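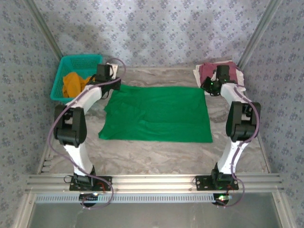 Bench log – Sunday

Print this entry | E-mail this entry

Started at 2 in the afternoon. The job for today was cable routing and grip height, in that order, and I did them in the other order.

Both arms are back on the front rail after last week's strip-down. I torqued the mounting plates, then checked the rail for twist with the long level from the Mudotard shop. It was within tolerance. The left arm homed normally. The right arm reported a following error at the shoulder and needed a second homing pass. I reseated the connector at the board and the error cleared. I do not trust that connector and have put a replacement on the Flatetti order.

Cloth is still the green one. Maroon and white stay stacked in the back right corner, yellow-orange in the basket, so that the planner has the same start layout as in April. I want to change one thing per session.
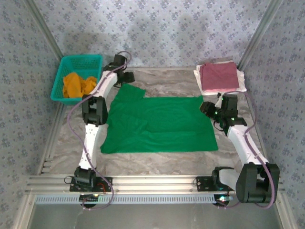 Both arms over the table, green cloth between them.

The purple cables need more thought. The loops outside the elbows give enough slack for full reach, but they swing on fast moves and I can see the swing in the wrist current. Options are another clip on the upper link or a slower acceleration limit. I set the limit down 12 percent for now and will print clips during the week.

Grip height took most of the evening. The Pasichnyk script assumes a rigid tabletop and a cloth of constant thickness, and a folded edge breaks the second assumption. With the offset at 3 mm the fingers close above the top layer. Lower than that, they press on the marble surface and the current limit trips.
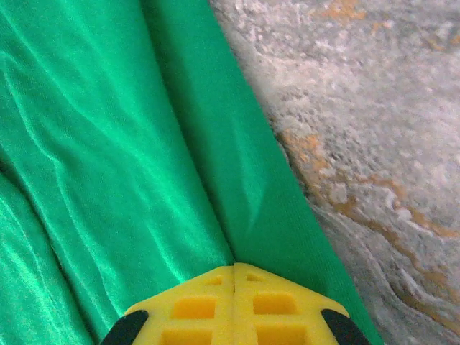
I split the offset into two values, one for a single layer and one for a fold, and let the wrist camera choose between them. The edge detector is crude. It is good on matte fabric and poor wherever there is sheen, so the threshold will have to move with the light level.

Saved the configuration as Bruromus 101. Shut down at the main switch, rail wiped, tools back on the wall. Next session: clips, then the connector if it has arrived.

Comments (2) | Shares (3)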